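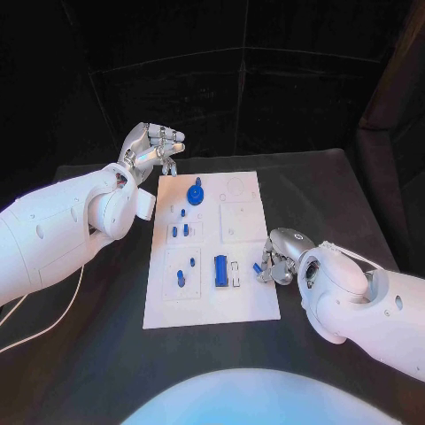

Board laid flat, long side running away from the operator. Blue peg held at the right edge.

Section 4 – Setting up the Stolex assembly board

Reading time: 4 minutes

4.1 Before you start

The Stolex board is supplied by Pultitz as a white base sheet with a bag of blue parts. Small white plates are packed separately. Check the contents against the packing slip before opening the inner bags. Parts from the earlier Böttcher kit look much the same but have a different peg diameter and must not be mixed with this set.

You will need:

– a level table, dark and matt if possible
– a dry lint-free cloth
– the packing slip
– the Vakport storage tray

CAUTION: Small parts. Keep the kit away from children under three.

4.2 Placing the board

1. Clear the table and wipe it down. Grit under the sheet will tilt it and the pegs will bind.

2. Lay the board flat with the holes facing up. Turn it so that the long side runs away from you.

3. Leave 200 mm free on the left and right for the forearms. Cables may cross the table but must not pass under the board.

4. Press lightly on each corner. If the board rocks, turn it end for end and try again. A board that still rocks is warped and should be returned.

NOTE: Do not clamp the board. The sheet marks easily and the outlines may be scratched.

4.3 Fitting the pegs

1. Take one peg from the tray. Hold it near the upper end, between the fingertips, and bring it in from the side of the board.

2. Stand the peg upright over its hole before lowering it. A peg offered up at an angle will catch on the rim.

3. Lower the peg until it stops. Do not twist.

4. Let go and check that the peg stands without leaning.

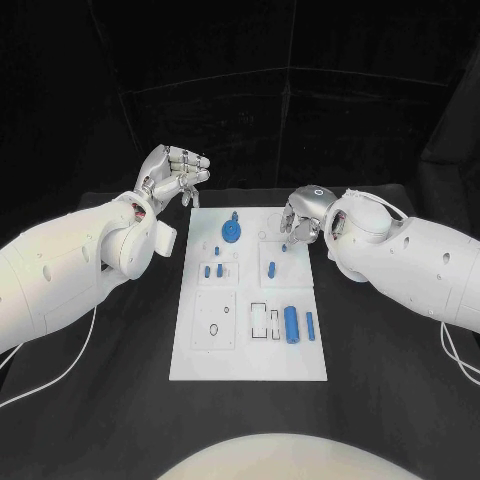
5. To take a peg out again, approach from directly above with the fingers slightly spread, close them on the peg and lift straight up. Neighbouring parts should not move. If they do, reseat them before going on.

CAUTION: Never strike a peg to seat it. The colour coating flakes and the debris collects in the hole.

4.4 Fitting the gears

1. Lay the gear flat over its position with the hub centred on the hole.

2. Fit the short peg through the hub.

3. Turn the gear one full revolution by hand. It should move freely. A gear that drags is usually sitting on a burr – remove it, wipe the underside and refit.

4. Fit any adjoining gear the same way and check that the teeth mesh before fitting its peg.

NOTE: Do not oil the gears. Oil attracts dust and stains the white plates.

4.5 Care and storage

Inspect the holes after every 125 assemblies and replace the full peg set after 500. Worn pegs can be recognised by a polished band near the lower end. Order replacements as part 23, stating the board revision printed on the packing slip.

Store the board flat in its sleeve. Return pegs and gears to the tray, with the gears in the bottom layer.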